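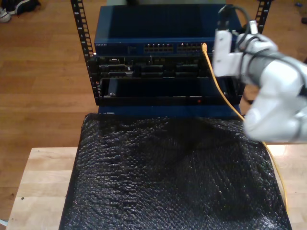 Why did it take so long for the villages around Prendach to get a fast internet connection?

The distance from the nearest exchange, and the small number of households at the end of the line, made the work hard to pay for. The district's connections office spent several years looking for a carrier before it decided to build the local part of the network itself.

The manager of that office met with the regional bulletin one morning in November, in the former grain store at Stulanen that now serves as the project's base. The building has a meeting room upstairs and a counter on the ground floor where residents may report faults or ask about their bills.

"We wrote to every carrier that had a license for this part of the valley," the manager said. "Two of them sent someone to look. Both told us politely that the road was very beautiful."

The network serves 435 homes in Stulanen, Prendach and the farms between them. It took 18 months to complete, including one winter in which no digging was possible above the chapel. Most of the main line follows the old water main, for which the district already held rights of way. Where it leaves the water main, the office had to reach an agreement with each landowner in turn.

The manager described this as the slowest part of the work. "A trench is a few days with a small digger. The agreement for that trench can be a year. People wanted to know who would repair the wall, who would close the gate, and what would happen if they sold the field. Those are fair questions and we had to write down proper answers."

Several of the agreements include terms that are particular to the land concerned. One requires that no work take place during lambing. Another sets out the kind of stone to be used in any repair to the boundary wall, and names the quarry. 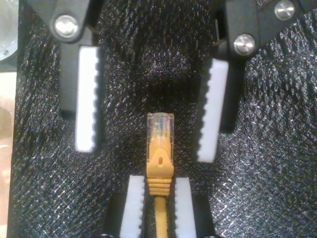

Page last changed: November, by the Bulletin Office

The design of the network was prepared by Codside, a firm that had worked mainly with harbor towns. The manager said that the first draft assumed a much denser pattern of houses and had to be redrawn after a site visit. "They had placed a street cabinet where we have a bull," the manager said. "To their credit, they came up here and walked the whole route with us after that."

Asked about cost, the manager was direct. The district borrowed against future subscription income, and each household was asked to pay a joining fee of 100, which could be spread over a year. Residents who did not wish to join were not charged, although the line was brought to the edge of their property so that a later owner could be connected without new digging. The manager acknowledged that this choice had been criticized at public meetings as wasteful. "I understand the argument. I would still make the same choice. The expensive thing is opening the road."

The Petkov farm, which lies above the tree line at the end of the valley, was the last property to be reached. The trench there had to be cut through rock, and the contractor asked twice to stop and use a radio link for the final stretch. The office declined both times. According to the manager, radio links had been tried in the upper valley before and had suffered from ice on the masts.

The effects have been uneven. The school at Prendach now shares its language lessons with another school across the county line, and the clinic is able to hold specialist appointments by video on Tuesdays. The post office reports no change. Some residents who had hoped that young families would move back have been disappointed, and the manager cautioned against expecting too much.

"A connection does not build a house," the manager said. "We have very few homes for sale and almost none for rent. I have had people call this office from the city asking about speeds, and I can give them a very good answer, and then they ask where they could live."

Maintenance is handled by a team of six, all of them employed by the district and most of them shared with the roads department. The team keeps spare parts at Stulanen and can usually reach any point on the network within the hour, snow permitting. A second store is planned at Prendach - the office is waiting for the lease on the old dairy.

The manager was also asked whether other districts had been in touch. Several have, and the office has made its standard landowner agreement available to them without charge. The manager advises them to begin with the agreements and to leave the choice of equipment until later, when prices are better known.

The fault counter at Stulanen is open on weekdays from 9 a.m. Outside those hours, residents should use the telephone number printed on their bill.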